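I Went To See If A Robot Can Fold My Laundry Yet

Posted 12/20/18

So I finally got to the open day at Starkitz, after missing it last time because I had the date down wrong in my phone. It's in the old Mudach building out past the rail yard, and if you go, ignore the sign for visitor parking. It sends you to a locked gate. Park on the street and walk in by the loading dock like everybody else did.

I have three kids and a laundry pile that has its own chair, so you know which room I went to first. They had four or five rooms open (a shelf-stocking one, a thing that sorts screws, a dishwasher demo with a very long line) but the cloth room was the one I drove 14 miles for.

The setup is small! I was picturing a big humanoid type in an apron, I guess. What they had was an arm bolted down at a bench, with a little two-finger hand on the end and a tiny camera up by the wrist. The job was to get hold of a cleaning cloth by the edge and fold it over. My six-year-old does it in two seconds and badly.

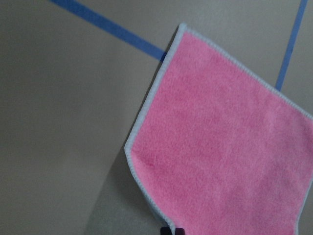 I stayed for a good long while, and I went in thinking the folding would be the hard part. The woman running the bench told us it's the grabbing. A mug is the same shape every time you look at it, she said, but a cloth never lands the same way twice, and the arm has to work out where the edge is and whether it's got one layer or two. I watched it come down, close its fingers on air, back off and try again. Then it got a corner and the whole room went "ohhh" like we were at a ball game. The fold was crooked. I'd still have put it in the drawer.

Somebody's dad asked how many tries it takes to learn a fold like that and she said they'd done 500 with cloths so far, and about 300 of those came out good enough to count. I thought that sounded pretty decent until I pictured my own pile, with fitted sheets in it. I asked about fitted sheets. She laughed at me, kindly.

The screw sorter, on the other hand, is basically ready. It was fast and kind of hypnotic, and the guy from Yau (they make the bins, he had a whole table of them) said a couple of shops are trying it out in January. Shelf stocking was somewhere in between. Boxes, fine. Bags of chips, oh dear. I never did see the dishwasher because of that line, so if you got in, tell me in the comments whether it managed the forks.

Coffee was free and came from the Ludness truck out front, and the cinnamon thing they sell is worth the walk even on a cold day. Bring cash, the card reader was down.

Would I buy a folding robot today? No, and they weren't selling one. If they ever get it to match socks I'll be first at that locked gate. They're doing another open day in spring and I've put the date in my phone, correctly this time, I hope.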